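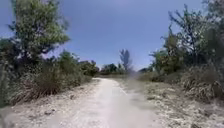
Walkers wanted for sleep and walking study

The Mladenović group in Forden is looking for 75 adults who sleep badly and would like to walk more. You walk outdoors three times a week and fill in a short sleep diary each morning. The study begins in March and lasts 23 days.
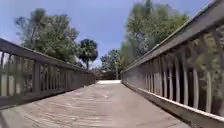

You can walk alone or with a friend -- the pace is your choice. Please do not join if you work night shifts or take sleeping pills.

We give you a Pidorex wrist band, which you return at the end. The first meeting is in our Husau office and takes about 3 hours.

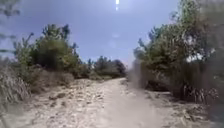 Everyone who completes the diary receives 100 euros. Travel to Husau is paid separately, so please keep your tickets.
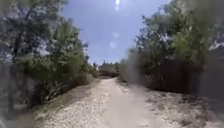 What if I miss one walk?
Write it in the diary and continue with the next one. You stay in the study.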